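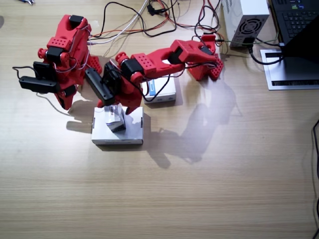
The boxes that things come in have always given me more trouble than the things themselves. You know the kind I mean, the good stiff white ones, with a lid that goes down slowly on its own little cushion of air, and you stand there over the recycling and you just can't do it. I kept them for years in no order at all, on top of the wardrobe and under the bed and (I'm a bit ashamed of this one) inside the oven drawer. What finally got me going was doing them all at a table, a few at a time, small box on top of flat box, the way those two white ones are stacked, and making up my mind about each one before I went and fetched any more.

I'd like to share how I go about it now, because my sister-in-law asked, and then her neighbor asked, and it seemed easier to write it all down in one place.

Start with a clear table

Any table will do, but give yourself more room than you think you need. I like bare wood with the cloth taken off, so that the little twist ties and silica packets don't hide in the folds. Have a soft pencil by you, a roll of paper tape, a damp cloth and a dry one, and a bag for the things that are leaving the house. Put the kettle on first, too, as you won't want to get up once you're going.

Empty every box all the way

I do mean all the way! Lift out the tray, and then lift out whatever is under the tray. In our house the false bottoms have given up two spare keys, a gift receipt from a shop that closed, and the missing foot of the Climeo fan, which had been standing on a folded beer mat since June. Manuals go in one folder, and cables get a paper tag right away, while you still know what they belong to. Plastic sleeves and foam go in the bag unless the foam is cut to the shape of something you'll be shipping or moving someday.

Which ones to keep

My rule used to be "the nice ones," and you can imagine where that got me. These days a box stays if the thing is still under warranty, or if we'd want it for a move, or if I can name its new job out loud before I put it down. "It might come in handy" doesn't count as a job. I have had some lively discussions at home on this point, but I've held firm, mostly.

Glossy white cardboard does pick up gray fingermarks along the edges. A barely damp cloth takes off most of them, with the dry one following straight behind, and you want to keep well away from any corner where the shine has cracked, as the water gets in there and the paper lifts. I once tried a kitchen spray on a lovely box and the surface came up like orange peel. For a stubborn mark I use an ordinary white eraser, rubbed very lightly in one direction.

Flat boxes underneath

Stack them with the broadest, flattest box at the bottom and the little ones on top, and line up one edge against the back of the shelf. If a lid has those cut-out notches at the sides for your fingers, turn the box so you can get at them without unloading everything above. It's a tiny thing and it has saved me a good deal of muttering. I don't go higher than 16 inches, which happens to be the height between the shelves in our hall closet, and it's about as much as I can lift down in one go without something sliding off behind me.

Nesting is fine if you remember you've done it. I write the names of everything inside on a strip of paper tape and stick it to the short end, the end that faces out. Please don't write on the box itself, as you'll change your mind by spring. And tape on the lid will tear the white right off when you peel it, so only ever put it on the side, and press it down gently.

New jobs for small ones

The smallest boxes make very good drawer dividers, lid and base both, side by side. I have them in the kitchen for birthday candles, rubber bands and the spare fuses. Imelda Pascual, who lives across the landing from us, keeps her embroidery floss in hers, sorted by color, and it looks like a candy store in there. If they slide around when you open the drawer, a dab of poster putty under each will settle them.

The bigger flat ones I use for photographs waiting to go into albums, and for table napkins. I wouldn't put anything precious in them for the long term. For my grandmother's letters I bought a proper acid-free box from Sutwood, and I'm glad I did.

A damp word of warning

Cardboard drinks up the air. If your closet is against an outside wall, leave 2 inches behind the stack, and look in on it when the weather turns. Zoltán Rácz lost a whole shelf to mildew in his basement on Macapagal Street — all beautifully labeled, too, poor man. A box that smells musty should go out, and so should the one that was touching it.

I go through the lot twice a year now, with the radio on, and it takes me less than an afternoon. If you have a good use for the long narrow kind that umbrellas and curtain rods come in, do write and tell me. I have 3 of them behind the bedroom door and I haven't named a job for any of them yet.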